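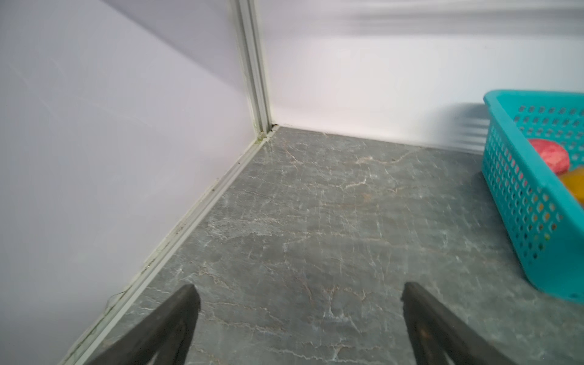

Section 4. Preparing a Recovery Space for a Spayed or Neutered Dog

Read this section before the dog is released to you from the clinic. It applies to all foster homes registered with the Lindeo Street Dog Program. Homes taking in a dog with a fracture or an open wound should also read Section 5.

4.1 Choosing the space

1. Select a quiet indoor area with a door or gate that closes. A spare bedroom, laundry room or enclosed porch is suitable. Garages are accepted only when no vehicle is kept in them.

2. Remove rugs, shoes, electrical cords and houseplants. Household cleaners and rat bait must be moved to another room, even if they are stored on a high shelf.

3. Wash the floor with plain soap and water and allow it to dry. Do not use pine-scented or phenol-based products.

4. Place the bed against an inside wall, away from drafts. Old towels are preferred over foam, as many street dogs will chew foam on the first night.

Note: A dog that has lived outdoors may refuse to lie on bedding at first. Leave the bedding in place and do not lift the dog onto it.

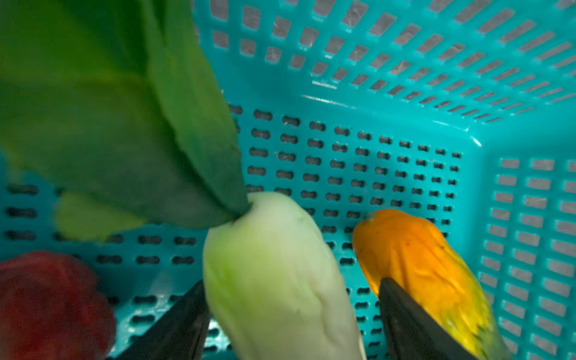
4.2 Receiving the dog

1. Check that the number on the ear tag matches the number on the release form. For example, the form for tag 1521 must not be accepted with any other dog.

2. Carry the crate level and set it down inside the recovery space before opening it. Close the room door first.

3. Open the crate and step back. Allow the dog to come out in its own time — this may take several hours.

4. Offer a small amount of water. Food may be given in the evening if the dog is steady on its feet. Half of a normal meal is enough.

Caution: Do not remove the collar or cone during the first night. Do not reach into the crate for a dog that is growling or pressed against the back.

4.3 Daily care

1. Look at the incision every morning and evening. Slight redness is normal. Swelling, discharge or an open edge must be reported the same day.

2. Keep the dog on a leash for toilet breaks. Running, stairs and play with other dogs are not permitted until the dog has been cleared.

3. Give medication only as written on the release form. Human painkillers, including those sold for children, are dangerous to dogs and must never be used.

4. Record meals, water, medication and toilet breaks on the Doltano care sheet. Bring the sheet to the follow-up visit.

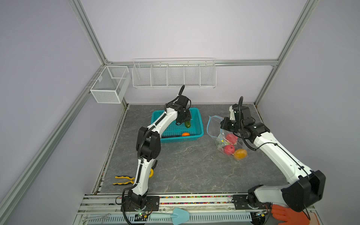 5. Return the dog for its follow-up visit on day 11, counting the day of surgery as day zero. If travel is difficult, contact the foster desk in advance so that a pickup can be arranged.

4.4 When to call

Call the foster desk at once if the dog has pale gums, vomits more than twice, cannot stand, or has not passed urine since the previous day. Questions about release forms should be addressed to Jianhua Gu, Foster Coordinator.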